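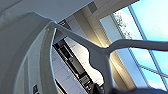

Thursday, March 20, 2025 – kitchen room, Brundby

Spent the morning on the white cabinets. Trygve Björklund wants the fronts settled before the Mavik people come back in May, so I went over all of them again with the feeler gauge and wrote the gaps on tape.

Most are fine. Door 7 still drags at the bottom when it closes. I backed the lower hinge out half a turn and it got better, then shimmed it with card, which I don't like and will replace. Door 8 is square but sits proud of its neighbor. Left it alone for now.

Panel seams: the joints are hard to see from across the room with the lights on, fine up close. If we want people to find the doors quickly we should put pulls on them. Trygve prefers push latches. The Tralunlow latches we have are too stiff for this, I tried two and both needed a real shove. The softer ones from the Chiba order are still in the box in the store room, bottom shelf.

Paint: touched up the scuffs by the kick board with what was left in the can. It dried a shade warmer than the old coat. Next can should be mixed from a chip, take it off the back of door 19 where it won't show.

Ceiling – looked it over from the stepladder while I was up there. Flat white, same as before, no need to repaint this spring. There is a hairline by the vent that I marked in pencil with the date.

Stock: 288 of the short screws left, enough for the hinges and the pulls if we go that way. Need more 3 mm shims and a new roll of tape.

To do
– proper shim on door 7
– fit one Chiba latch on door 8 and leave it for a week
– ask Trygve about pulls again
– bring back the long level from the Mavik bench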